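Skalby Clear Desk Bin, Open Top

Posted in June by the Mollura Home product desk
Print this page | E-mail this page

The Skalby is a plain plastic bin for the things that collect on a desk or a shelf. It has straight sides, an open top and no moving parts.

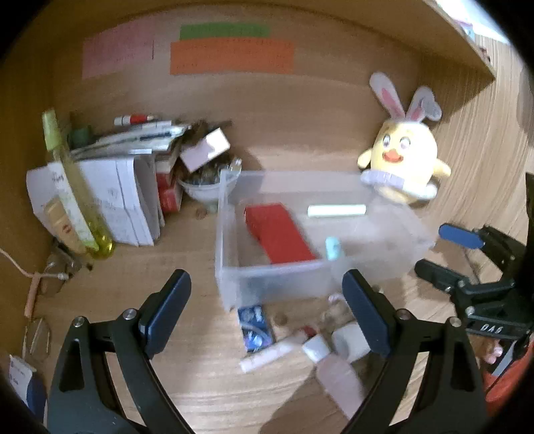

According to one buyer in Stivier, the Skalby is the first desk bin she has kept for more than a school year, and her only complaint is that she ordered one when she needed two. We hear that often enough that we now sell it in pairs as well as singly. The pair costs less to ship than two separate orders.

What it is for

The bin was drawn up for study nooks, built-in desks and other spots where a drawer unit will not fit. It takes pens, glue sticks, tape, chargers, small boxes and the odds and ends that otherwise spread across the work surface. People also use it in bathroom cabinets and pantries. It is not a food container, and loose food should not be stored in it.

Size and weight

Length: 321 mm
Width: 219 mm
Height: 100 mm
Item no.: 321-219

The measurements are taken on the outside, at the rim. The walls lean in slightly toward the base, so the floor of the bin is a little smaller than the top. Measure your shelf before ordering, and leave room for your hand if there is a board overhead. A bin that only just fits under a low shelf has to be pulled out each time you want something from it — most people get tired of that within a month.

Material

Molded polypropylene, one piece. You can see what is inside from the front, though you will not be able to read small print through the wall. The plastic will pick up fine scratches with use. Do not leave it against a radiator or on a sunny sill all summer.

Cleaning

Wash by hand with warm water and dish soap. Ink from felt-tip pens comes off with rubbing alcohol if you get to it the same day. Older marks may leave a shadow. The bin can go in the top rack of the dishwasher, but we have had a few come back with a bowed long side after a hot cycle, and the warranty does not cover that.

Stacking and dividers

Empty bins nest. Full bins do not stack, and there is no lid. Customers ask for one every year and we have no plans to make it. If you need a closed box, look at the MacKinnon, which has the same footprint and a snap-on cover.

Dividers are sold separately in packs of two. They stand across the short side and are held by friction. They work well for pencils and less well for anything heavy, such as a stapler. The older dividers with the rounded foot fit the previous Skalby only.

Ordering

Single bins and pairs ship from our Stivier warehouse. Schools and offices ordering 30 or more should write to us for a quote before placing the order, as larger quantities go out by freight and need a delivery address with daytime access. Orders received before noon are packed the same working day.

Returns are accepted on unused bins in the original sleeve. If a bin arrives cracked, send a photo of the damage and the carton label and we will replace it. You do not need to send the broken one back.

Contact | Shipping and returns | © Mollura Home. All rights reserved. | Back to top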